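The long overdue cable and fabric tidy (a thread, get a drink)

1/ I finally spent a whole weekend on the workroom, and I'm going to tell you all of it, so mute me now if cords and cloth aren't your thing. Two white zip ties on one cable, blue fabric behind, and I can't tell you how much calmer I feel looking at it.
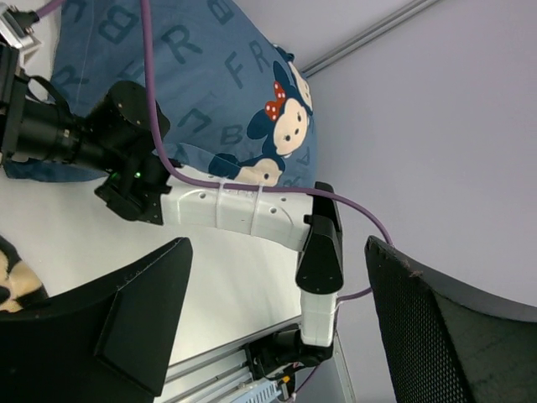
2/ Let me back up. I moved into the Arroyo place with every cord I have ever owned in one big tote, and over the summer the tote sort of exploded. Chargers, extension cords, the good speaker wire, a lamp cord with no lamp. I'd pull one out and three would come with it, like those scarves up a magician's sleeve.

3/ So Saturday morning I tipped the whole thing out on the rug and counted, which I know is an odd thing to do with a free Saturday. Ninety-one cords. 91! I live by myself! I sat down for a minute after that.

4/ First round was easy: anything frayed, anything with a bent plug, anything for a phone I gave away years ago. Those went in a bag for the electronics drop-off. Please don't put them in your curbside bin, by the way, lots of places won't take them and they wrap themselves around the sorting equipment.

5/ Second round was slower and I had to be firm with myself. If I couldn't name what it plugged into, it went. I made a small exception for one very pretty braided brown one. I have no defense. It's lovely and I might meet a lamp.

6/ After all that I had 59 left, still a silly number, but every one of them has a job or a hook now.

7/ OK, zip ties, and I have opinions. I bought a tub of 370 from Pikico in white and I expect to leave them to somebody in my will. White looks so much neater than black when what's underneath is white too. You'd think they'd shout but they sort of disappear until you go looking.

8/ My first attempt, back in the spring, I put one every few inches, pulled as tight as I could, and felt very proud. Then I needed to swap a single cord and had to snip the whole row off with nail scissors. Learn from me and use fewer of them. On a short straight run, two is usually plenty.

9/ Also, leave some slack wherever something has to bend or turn. A cord wants a soft loop at a joint, the way you'd leave a bit of ease in a sleeve at the elbow. Pull it straight across and it'll tug every time anything moves, and it's always the plug end that goes first.

10/ Snug, then stop. You should be able to slide the cable a tiny bit under the tie with your fingers. If the cord's jacket is pinched in at the waist, cut it and do it over. And trim the tails flush! The little leftover stub is sharp as anything and I have the scratches on my forearm to show for it.

11/ A few of you asked me last time about hook-and-loop strips instead. Yes, I use those too, for anything I unplug more than once a month. Zip ties are for things that are staying put. I've got the strips on the vacuum, the iron and the sewing machine, and they're all very happy.

12/ Now the blue fabric. I had a length of Fusimell cotton folded up in the closet for ages, meant for a skirt that I was never going to sew, and I kept buying patterns for it anyway. Blue is my color for a room where I have to concentrate. Everything pale stands out against it, so I can find things, and I lose things constantly.

13/ If you're putting plain cloth up or laying it over something, wash it first. I skipped that once with a red one and will be apologizing to a certain white pillowcase for the rest of my days. Then iron it while it's still a little damp, and get a lint roller that you keep in that room and no other room.

14/ Lint is my real enemy, truly. Cotton sheds, I shed, the rug sheds, and it all ends up as little brown tufts clinging to the edge of whatever you just wiped down. A dry soft paintbrush gets into corners better than any cloth I've tried. I use a cheap one from the craft drawer and run it over everything before I vacuum, never after.

15/ Labels! I got a roll of Tirnotard wrap labels and they go around the cord like a little flag. Write on them before you stick them on. I did the first handful the other way round and they look like they were written on a bus.

16/ What I put on them: what it's for, and which outlet it lives in. "Desk lamp, left" is so much more useful at ten at night than "lamp." I keep the spares in bread bags hung on a row of hooks inside the closet door, short ones at the top and long ones at the bottom.

17/ Still to do: the drawer under the bench (we don't talk about the drawer), something nicer than a shoebox for the batteries, and hemming the raw edge on that cotton before it unravels any further. I'm aiming for September and I'd like you all to ask me about it so I feel guilty.

18/ If you've got a good way of storing really long extension cords, please tell me. I've tried the over-under coil and mine comes out looking like a pretzel every single time.

Contact | © 2019 | Back to top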